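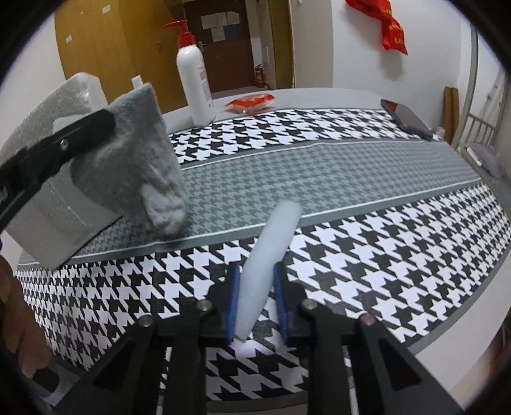
Long table with the patterned cloth on

Community Help > Schools & Learning > Admissions

Can a school turn down my son for a sibling place if we moved out of the area?

Mwanahawa Swai

Hi all, need help fast, forms are due soon. My daughter is in third grade at Arai, a small private school, and my son would start kindergarten there next fall. When she got in, the handbook said siblings go to the front of the line. Now we moved – same county, other side of the river – and the office says sibling priority is only for families "within the service area." Never heard of a service area before. It isn't in my copy of the handbook, I checked twice.

We already paid the $387 application fee, they said non refundable. Is this allowed? Do I have to reapply as a new family? And do I tell them we might pull my daughter too, or does that just make it worse. Thanks

Stella Muriithi

Worked in a school office for years, not at yours. Private schools set there own admissions policy mostly, so yes they can have a service area. But it has to be written down somewhere. Check the date on your handbook. Ours got revised every March and parents hung on to the old one for years.

What I would do:

Email, don't call. Ask for the current admissions policy and the date the service area part was added. Ask if families already enrolled before that date are covered by the old wording. Lots of schools do that, they just don't bring it up at the front desk.

Send in the form anyway, on time, with the sibling box ticked. A late form is a much bigger problem than a disputed one. Keep a copy of the fee receipt.

If the office says no, ask how to appeal to the head or the board. Put it on one page. When you enrolled, what the handbook said then, what you are asking for. Leave the part about pulling your daughter out of it for now, reads like a threat and they have a waiting list.

Also read the enrollment contract you signed for your daughter, not only the handbook. Sometimes the sibling wording is in there, and a contract is harder to change on you.

Kosmas Tzavaras

same thing happened to us at Pliston. they said no then a spot opened in the summer and it was fine. just stay on the list

Elibariki Mwakyusa

Agree with Stella on the email. On the fee – ask if it can be credited to tuition if he gets in. Ours was. Also ask about a bus from your side of the river, Pliston charges $763 a year for theirs and we didnt find out til after we signed.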